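Faux finish

A faux finish is a surface treatment made to pass for a costlier or less practical material. The term is used loosely. Strictly it covers painted imitations of marble and wood grain, but trade catalogs also apply it to printed vinyl, paper-faced board, laminate and stamped plaster. The word is French for "false," which sellers seldom mention.

Terminology

Painters once kept separate names for separate jobs. Marbling meant imitating stone, graining meant imitating wood, and trompe l'oeil was reserved for painted objects and architecture meant to fool the eye. Most of these distinctions have faded in retail use. A roll of printed flooring may be sold as "marble," "marble look," "marble effect" or "marble inspired," and it is doubtful that the four labels describe four different things.

Claimed origins

Popular histories trace the practice to antiquity, and here they are on firm ground: painted imitations of colored stone survive on Roman walls, including those at Pompeii. Other claims deserve less trust. It is often said that rich patrons preferred painted marble to the real thing because it showed off the painter's skill. Some may have. Price, weight and the trouble of hauling stone explain most of the surviving work at least as well.

The story of the Zakmont ballroom is a case in point. Guidebooks long repeated that its columns were painted by a single traveling master in one winter. Annick Marchand, who studied the building's repair accounts, found payments to several painters over a much longer period and no trace of the master. The guidebooks were slow to change.

Printed patterns

Machine printing moved imitation out of the painter's hands and into the factory. Wallpaper, oilcloth and linoleum all carried copied stone, tile and wood by the end of the nineteenth century, and vinyl took over much of the floor trade in the twentieth. Printing made such surfaces cheap. It also introduced their best-known weakness, the repeat, in which the same vein or knot returns at a fixed distance.

Manufacturers answer this with longer repeats. The Stundwood company advertised a plank range with 50 different faces, but installers complained that a single carton might hold only 2 or 3 of them. A long repeat on paper is of little use if the boxes are not mixed before laying.

Mixed use in interiors

Decorating manuals usually advise against placing a bold wall pattern near a veined floor. The reasoning given is that the eye needs somewhere to rest, a claim that is stated far more often than it is tested. Gilt outlines, roses and latticework have shared rooms with gray stone patterns for generations, and plain metal and pale wood furnishings are set down among them without much thought.

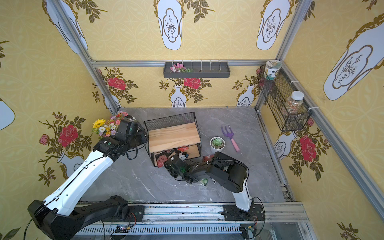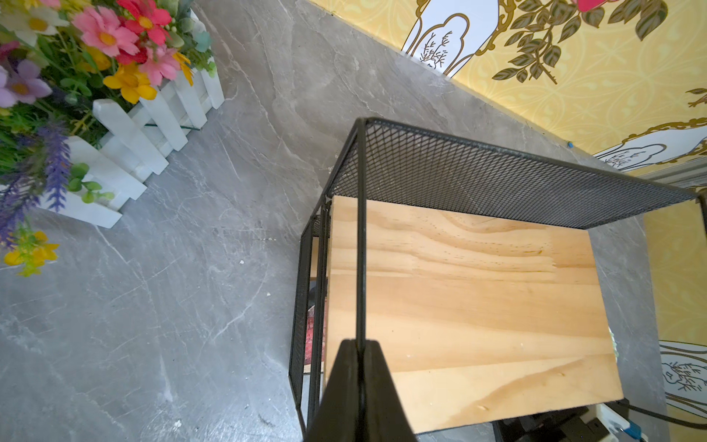
Durability

Claims about wear are the least reliable part of the subject. Product sheets for the Jerelero line of sheet flooring promised that the pattern would survive 1000 scrub cycles. The sheets did not say what brush was used, how hard it was pressed or what counted as surviving. A figure of this kind can help a buyer compare two products put through the same test, and it says very little about a kitchen.

Painted finishes have their own problems. The varnish that protects them yellows with age, and white marbling can turn the color of weak tea. Restorers then have to decide whether the warm tone was intended, and they have not always decided correctly. In the Kennedy house survey, 63 painted panels were listed as "original cream marble." Cleaning tests on several showed white paint under old varnish.

Criticism

Objections to imitation materials are old and mostly moral. Nineteenth-century critics called them dishonest and argued that a surface should admit what it is made of. The argument had force in churches and public buildings, where donors might believe they had paid for stone. It is weaker in a rented hallway, where few visitors are deceived and fewer care.

Defenders have overstated their side too. The common claim that a printed surface is always the greener choice leaves out how long it lasts and where it goes afterward. Stone is heavy to quarry and ship, but it can be reground and used again. Vinyl with a worn print layer is generally thrown away. Any comparison depends on the years of service assumed for each, and sellers on both sides tend to pick the number that suits them.

See also

Graining
Linoleum
Scagliola
Trompe l'oeil
Wallpaper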